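Flat-pack plastics, day two: the white stuff

Nikzad sent us its white range with a leaflet promising every piece goes together "without effort, in moments". I have heard that before. Đức Khổng thinks I'm unfair on leaflets – perhaps – but he hasn't read as many. November 20, 2024. 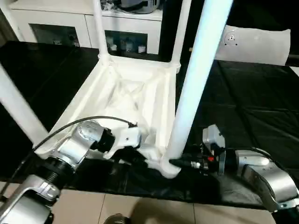
Upside down, legs in the air. The ribs make an X across the underside of the seat.

The leaflet calls those ribs "structural". Maybe they are. Plenty of cheap seats have ribs and still bend, and I'd want to see one after a wet December on a patio before I believed it. The legs are the part I'd watch,
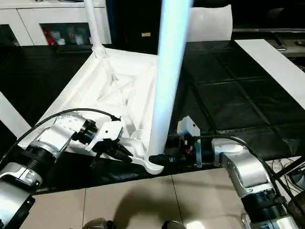
and the joints at the foot of each one even more. A collar can look snug and still let a leg wander. Istumar made the same promise for its stool, and ours rocked on a flat floor within 5 weeks.

Tube and socket, nearly meeting. Creased white fabric to the left, which I suspect will stay creased whatever the leaflet says about it "relaxing".

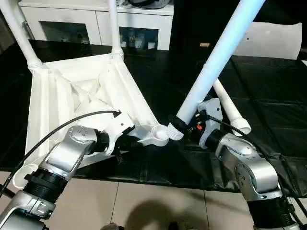

Still to come: the Vusari shelves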